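How to Recoat a Wooden Tabletop with Hardwax Oil
Updated 24 Jul 2019 | Category: Surface finishing

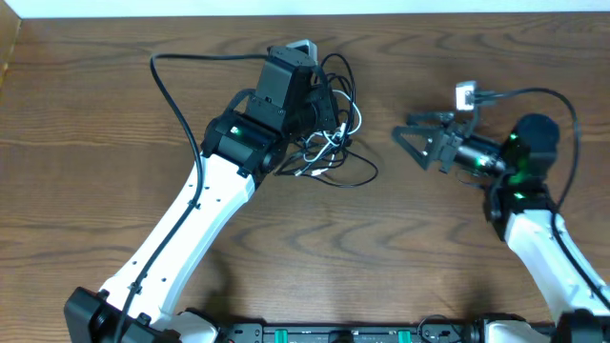 Brown wooden tabletop with wavy grain, knots and darker swirling lines.

This procedure covers an indoor solid wood top that already has an oil or hardwax oil finish and has gone dull, patchy or rough. Lacquered, varnished and film-finished tops have to be stripped to bare wood first, and the steps for that are on a separate page. For veneer, follow the same procedure but skip the coarse sanding entirely.

The product used in this write-up is Zostow 643 clear satin. Other two-coat hardwax oils behave in much the same way, but drying times differ, and the label on your can takes priority over anything here.

Identifying the existing finish

Put a drop of water on a worn area and another on an area near the edge that gets little use. On a worn oil finish the first drop darkens the wood within a few minutes. If both drops stay beaded, rub a hidden spot on the underside with denatured alcohol on a cotton swab. Shellac softens and turns sticky. Lacquer usually needs lacquer thinner to show the same effect. If neither solvent does anything and the surface looks like it has a thin layer of plastic over it, treat it as varnish or polyurethane and stop here.

The underside is sometimes finished differently from the top. If so, repeat the alcohol test on the back edge.

Materials

Hardwax oil, clear or tinted
Sandpaper, 120, 150 and 180 grit
Bredik white pads, or any non-abrasive white nylon pad
Lint-free cotton cloths
Mineral spirits
Vacuum with a brush head
Nitrile gloves
Dust mask
Metal can with a lid, half full of water

Random orbital sanders are fine for flat areas. Sand edges and corners by hand.

Step 1. Clean

Wipe the top with a damp cloth and a little dish soap, then with clean water. Let it dry overnight. Wipe again with mineral spirits to lift wax and grease, turning the cloth often. Change cloths when the dirt stops transferring to it. Silicone furniture polish is the main cause of fisheyes in the new coat, so if the table has been sprayed with it in the past, do the mineral spirits wipe twice.

Step 2. Sand

Start at 150 if the surface is only dull. Use 120 first for cup rings, scratches you can feel with a fingernail, and raised grain. Finish at 180. Do not go finer. Polishing papers in the 4,000 range are sold for use between coats on film finishes, and on bare wood they burnish the surface until it no longer takes oil evenly.

Work with the grain where there is a clear direction. On wavy or swirling figure there is no single direction to follow, and hand sanding will leave cross-grain scratches somewhere. Use the orbital sander on these areas with light pressure, then do a short final pass by hand along the length of the board.

Knots are harder than the wood next to them. A soft pad digs out the surrounding wood and leaves the knot standing proud, so switch to a hard sanding block within a hand's width of each one. Fill open cracks in knots before the 180 pass. Clear epoxy or a matching hard wax stick will both work under hardwax oil. Ordinary wood filler tends to dry out a different color and shows after coating.

Vacuum the surface, wipe with a cloth barely dampened with mineral spirits, and look across the top at a low angle with a lamp at the far end. Scratches and swirl marks show up in this light. Mark them with pencil and go back over them.

Step 3. Test the color

Apply a small amount of oil to the underside or to an offcut sanded to the same grit. Figured wood takes up more oil where the fibers turn toward the surface, and the contrast between light and dark areas goes up. If the sample is too dark, use the version with white pigment, which Zostow sells under the name Fokham. It offsets most of the darkening on pale species and does very little on walnut or other dark woods.

Step 4. First coat

Room temperature should be between 60 and 77 °F, with a window open. Stir the can from the bottom. Do not shake it.

Pour a small pool onto the wood and spread it with a white pad. Work in sections no larger than you can reach without moving your feet. The coat should be thin enough that the surface looks evenly wet with no puddles. After 10 minutes, wipe off everything that has not soaked in, using a clean cloth. Check the end grain again before you leave, as it keeps drawing oil after the face has stopped and may need a second application.

Oil left standing in pores or around knots will creep back out as small shiny dots. Wipe these as they appear during the first hour.

Step 5. Second coat

Wait until the first coat is dry to the touch, overnight in most rooms. In a humid August it can take two nights. A surface that still smells strongly or drags under a dry cloth is not ready.

Rub lightly with a dry white pad to knock down raised fibers. Vacuum. Apply the second coat thinner than the first, with the same wipe-off. Two coats are enough for a desk or side table. On a kitchen table add a third to the areas in front of the chairs.

Step 6. Curing

Light use: after 4 days
Placemats, lamps, anything left in one spot: after two weeks
Wet cleaning: after three weeks

Cover with paper if you must, never with plastic sheeting.

Disposal of cloths

Oil-soaked cloths can heat up and catch fire on their own. Put each one in the water-filled can as soon as you finish with it, close the lid, and take the can to a hazardous waste drop-off. Do not leave cloths balled up in a trash bag or on a bench, even for the length of a lunch break.

Troubleshooting

Sticky after two days: too much oil was left on. Rub with a pad dampened with mineral spirits, wipe dry and wait another day.

Dull patches: the wood was thirstier there. Apply a thin spot coat, feather the edges, wipe off.

White rings from hot cups: rub with a little fresh oil on a white pad. If the ring remains, sand locally at 180 and recoat the full board so the sheen matches.

Rough feel after the first wet cleaning: raised grain. Rub with a dry pad and apply one maintenance coat.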